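Print | E-mail

March 2023
By the Drastow Robotics Club

Student Project Enters Its Second Term

The Drastow Robotics Club is pleased to report steady progress on its manipulation project, which began in September with 11 students. Members use hand-held grippers to perform simple table tasks, such as gripping a bottle – work that calls for patience and a steady wrist. The club's goal for the term is 816 recorded attempts, each limited to 30 seconds.

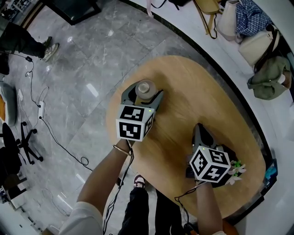 Who may join the project? Membership is open to any student enrolled at Drastow, and no programming experience is required.

New members complete a short safety briefing before their first session. The club will present its results at the Cuvow student showcase, where teams from Altıntaş and Durska are also expected. Seating is limited to 160, and families are asked to reserve places through the school office.

Print | E-mail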